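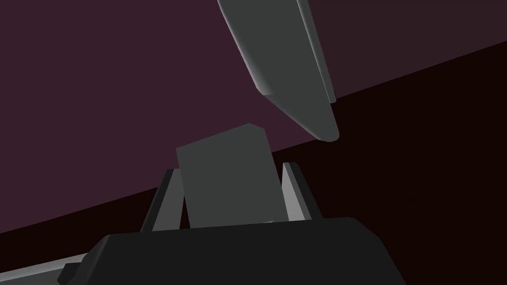 I've spent most of this week looking at our cell at Leinonen on a screen, before going anywhere near it with a spanner. We've got the little Stedavari arm that feeds blocks into the press at the far end of the shop, and after more than 500 shifts it was due its first proper strip-down, so I rebuilt the whole setup in the simulator first and worked out the new positions there. I'm very glad I did! With the virtual camera sat behind the gripper you get the two black fingers standing either side of a flat grey block, leaning in towards each other as they go up, and a long dark bar coming down over the top of it all with its rounded tip not far off the block. Out on the floor I've never had my head in a spot where I could look at it from there (and I wouldn't advise anyone to try).

The trouble began back in September, when the cell started stopping itself. It wasn't anything dramatic, just a fault light and a block left sitting in the nest, and whoever was nearest would press reset and carry on. Then it was happening every shift, and then several times a shift, and people started grumbling about it in the canteen, so it landed on my desk.

My first thought was the finger pads. They're rubber on ours and they'd gone shiny, so I changed them, felt very pleased with myself, and had the same fault back before dinner. My second thought was the air supply. I found a weeping fitting behind the valve block, which did need doing, but it made no difference to the stoppages at all. By then I'd run out of easy things and had to read the fault log properly, all 964 lines of it, with a large mug of tea.

Nearly every stop came at the same point in the cycle, just as the arm started to lift. The grip was fine. The wrist was turning a touch too early, and the load reading jumped enough to trip the limit. Somebody had shortened the lift move at some point to save a bit of time - it may well have been me, I do fiddle - and as the wrist joint loosened up with wear there was less and less room for it.

So the job came in two halves. For the wrist I took the cover off, cleaned out the old grease (black as treacle), fitted a new seal and belt, and set the tension with the gauge that came with the arm. The book says to check the tension again after 2,000 cycles, so I've put a note on the guard door in marker pen. The belt itself came from Jundus and went on with no arguments, though the last bolt on the cover is in a daft place and you want a short key for it.

The other half was the program, and that's where the simulator earned its keep. I put the lift back to a straight pull of 5 centimetres before the wrist is allowed to turn, then ran it over and over at quarter speed from every angle I could think of. The first version was too cautious and added a silly pause at the top, so I took that out again. After that I copied it across to the real controller, with the guard shut and my thumb on the stop button, and stepped through it one move at a time before letting it run.

It's been back on normal work since 10/22/25 and the fault light has stayed off so far, touch wood. The cycle is a shade slower than it was, and I've already been asked whether I can get that back. I've said to let me leave it alone for a bit first.

The sister cell over at our Cisden site has the same arm and, I suspect, the same shortened lift move, so I'm off there next with the short key and a tub of grease. If you look after one of these and it keeps stopping on the way up, have a look at where your wrist turn starts before you go buying pads. I've got a drawer full of spare ones now if anybody wants a set.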